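Gritby presents the Jistberg table collection for small homes

October 2026

Gritby, a family company for tableware and kitchen textiles, announces today its new collection Jistberg. The collection is made for people who eat at a small table and still want to set it with care, also on a normal working evening. It comes to the shops in 14 cities and to the online store at the same time.
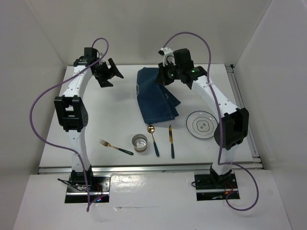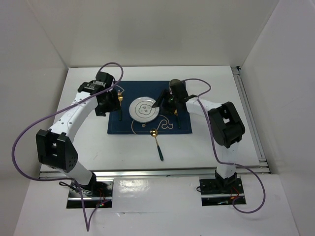
Two settings on a white tabletop: one with a clear glass plate and a dark blue cloth, one with a round white plate on a navy placemat with cream decoration.

The idea for Jistberg started in April, when Gritby asked its customers how they set the table at home. The company received 1151 answers. Many customers wrote that they own plates and cutlery from different years, and they wish for textiles in a calm color which can bring these together. For this reason the dark blue became the base of the whole collection.

The placemats and cloths are designed by the studio Safavi. The placemat shown has a hemmed edge and thin cream lines, with a wavy drawing in the lower right part. On it lies cutlery in gold color with dark green handles, from the line Biretti, which Gritby sells now for the first time. All pieces can be bought one by one, so a household of two people does not need to pay for a set of six.

Together with the collection Gritby publishes a short guide to setting the table. It explains 3 arrangements: a simple one for breakfast, one for dinner every day and one for guests. The guide is printed on one folded sheet and is free of charge in all shops. Around 2570 copies are prepared for the first weeks, and more will be printed if they are needed.

Shops that would like to show the Jistberg collection in their window can order a display package from Gritby. Pictures in print quality and samples of the fabrics are available for the press on request.

Press contact: Gritby, press office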